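Tablecloths on a round table - wipe-clean or real fabric?
Grurkside Home Forum > Kitchen & Dining

marigoldporch
October 5, 2023
Okay, table people, I need opinions. We eat, chop, snack and do pretty much everything else at one round table, and I've had a pale blue cloth with white daisies on it since June. I love it to pieces, but I'm wondering whether a printed cloth makes sense on a table that works this hard.

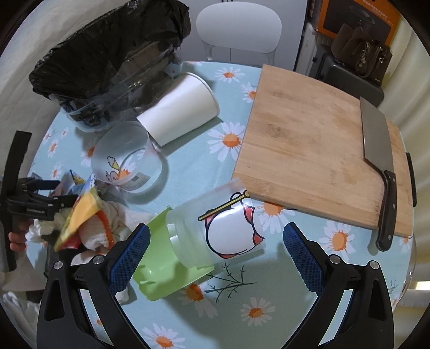 Tessellate98 thinks a cloth has no business on a table where you chop, and I'll get my two cents in before that argument starts up again! I've had fabric on mine for years. You wash it, you hang it up, you put it back. A daisy print hides a whole lot more than plain white ever did for me.

Tessellate98
Well, I do think that, and I'll say it again with love. A cutting board on cloth slides. Mine went halfway across the table once with an onion on it. If you're going to chop there, fold the cloth back first, or get yourself a board with rubber feet. And please lay the board flat on the table, with no cup or anything else caught under a corner of it.

marigoldporch
Fair point about the corner, I'm guilty as charged. The board is bamboo and pretty light, so it does like to wander. Would a damp dish towel under it do the trick?

ovenmitt_302
Damp towel, yes, every time. My grandmother did it that way and so do I. The other thing I'd do is move the cleaver off the table when you're done with it, handle and all. I'm a nag about knife handles hanging over the edge of a board - sleeves catch on them, and so do little hands.

Kettleside
I'm going to be the odd one out and say the cloth is fine and the trash bin is what I'd move. I kept a little one up on the table for peelings and wrappers for ages and it was so handy, but once I put it on the floor by my chair I got all that elbow room back. Cartoon cups can stay, though. I have a shelf full of them and I'm not sorry.

Tessellate98
Kettleside, a bin on the floor is an invitation if you have a dog. Ask me about the chicken bones. I'd sooner keep it up high and empty it more often.

marigoldporch
No dog here, only a very nosy cat, so maybe the floor is worth a try. I'm keeping the daisies for now and trying the damp towel tonight. Thank you all, you're the best!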